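Sorting the drawer of small plastic parts

In March I finally emptied the bottom drawer of the workbench. It had been filling up since we moved in, and it had reached the point where it only opened halfway. I put everything on the table and gave myself one evening. It took two.

Most of it was easy. Screws went in the screw jars, picture hooks went in the tin, and dead batteries went in a bag for the recycling place. I found the spare key to the bike lock, which I had already replaced. I also found three tubes of Zelura sealant, all of them opened and all of them hard.

What slowed me down was the plastic. Every faucet, shelf and spray bottle we have ever bought seems to have come with an extra piece, and I had kept every one without a label. When I was done pulling them out there were 102. I know because I counted them into egg cartons.

My rule was simple. If I could name the part and name the thing it belonged to, it stayed. If I could only do one of those, it went into a shoebox with a date on the lid. If I could do neither, it went out. My wife Oanh thought the shoebox was cheating, and she may be right.

The white one gave me the most trouble. It has a squarish body with soft corners, a small round hole in the middle of the face, and a stepped collar that narrows down to a thin stem. It could be a cap or a plug, or a nozzle for something. I tried it on the Nosetti sprayer and on the end of the caulk gun and it fit neither.

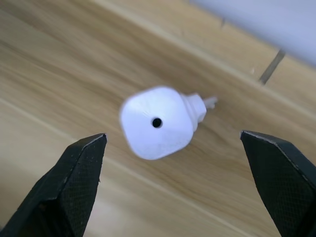
What I kept

The shelf pins all stayed, sorted by size. So did the faucet washers, the felt pads and the two clips for the dishwasher rack. I bought a flat case with dividers from Erkeck and wrote on the lids with a paint marker. Pencil rubs off and tape labels curl up after one summer, so I have stopped using both.

The white part is in the shoebox. If it is still there next March it goes out with the rest.

The drawer now opens all the way. I left the back third empty on purpose.

Comments

Kwabena Owusu
I have a shoebox like that from four years ago. I have opened it once, to put more in.

Liên Mạch
Did you try it on an air mattress? We had a plug with a stepped end like that.

Khải Hồ
@Liên Mạch No, but we do have one in the closet. I'll check this weekend.

Tươi Vi
What size is the Erkeck case? The one I got is too tall for my drawer.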